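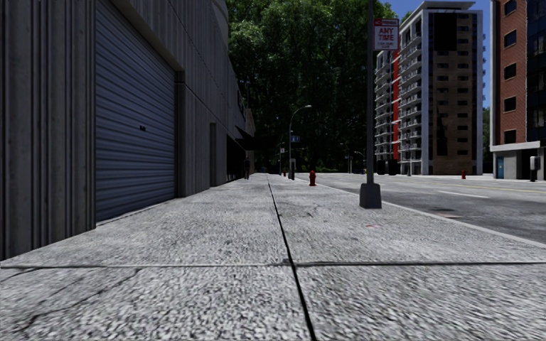
Why does a tenancy reference letter show the wrong start date after an account has been moved to the new housing portal?
The portal takes the start date from the most recent agreement on the account. Where a tenant has renewed or changed rooms, the date of the renewal is printed in place of the date on which the tenant first moved in.

Ticket 3723
Service: Dradivero tenant portal, letters and statements
Raised by: Gunthorpe Housing Office
Priority: Normal
Status: Closed, with one follow-up item open
Last updated: May 18, 2026

Summary of the problem

The Housing Office reported that reference letters produced through the portal gave a start date later than the one held in the paper file. Tenants use these letters when applying for a mortgage, a school place or a new tenancy elsewhere, and several had been asked by the receiving body to explain the difference. The rent balance and the address on the letters were correct.

The office also reported that one letter had been printed with a question mark in place of a letter in the tenant's surname. The surname was of the same form as Sjögren, which was used as the test value throughout this ticket.

Log

Entry 1. Ticket received and passed to the Letters team. The Housing Office was asked to supply the letter reference for each case and not to send copies of the letters by email, as they contain personal details.

Entry 2. References received. All of the accounts concerned had been moved from the old Zastovia system in March. Accounts opened directly in Dradivero were checked and gave the correct date.

Entry 3. The fault was reproduced on a test account with two agreements. The letter template reads the field "Agreement start". In Zastovia this field held the first date of occupation and was never changed on renewal. In Dradivero it is rewritten each time an agreement is signed. The first date of occupation is now held in a separate field, "Continuous from", which the template did not use.

Entry 4. A report was run on all moved accounts with more than one agreement. It returned 349 accounts. Of these, 54 had requested a reference letter since the move. The list was sent to the Housing Office by the secure transfer route.

Entry 5. The template was changed on the test service to read "Continuous from". Ten of the 54 letters were produced again and compared with the paper files. Nine matched. The remaining letter showed no start date at all, the field being blank on that account.

Entry 6. The blank field was traced to a joint tenancy that had become a sole tenancy. The move had treated the change as the end of one household and the beginning of another. The Housing Office confirmed that, under its policy, the remaining tenant keeps the original date. The account was corrected by hand.

Entry 7. Surname fault examined. Names are stored correctly and appear correctly on screen. The fault arises only when a letter is sent to the office print queue, which was still set to the older character set. The setting was changed and a test letter for Sjögren printed as expected. Letters downloaded by tenants themselves were not affected.

Entry 8. The template change was made on the live service outside office hours. The Housing Office produced two letters the following morning and reported both to be correct.

Advice to office staff

Any reference letter issued between the move and the date of this closure should be treated as doubtful if the tenant has held more than one agreement. A fresh letter should be issued on request and without charge. The earlier letter should be marked "Replaced" on the account and should not be deleted.

Staff should not alter the "Agreement start" field in order to correct a letter. The field is also used to work out the date of the yearly rent review, and changing it may cause a review notice to be sent at the wrong time. Where staff have already done so, the account number should be added to this ticket.

If "Continuous from" is blank, the portal will now refuse to produce the letter and will show the message "Occupation date missing". The account should then be passed to the Tenancy Records desk with a note of the date shown in the paper file.

Follow-up item

Former joint tenancies among the moved accounts are to be checked for a blank occupation date. Owner: Tenancy Records desk. The check will be logged under a separate ticket, and the reference will be added to this page when it has been issued.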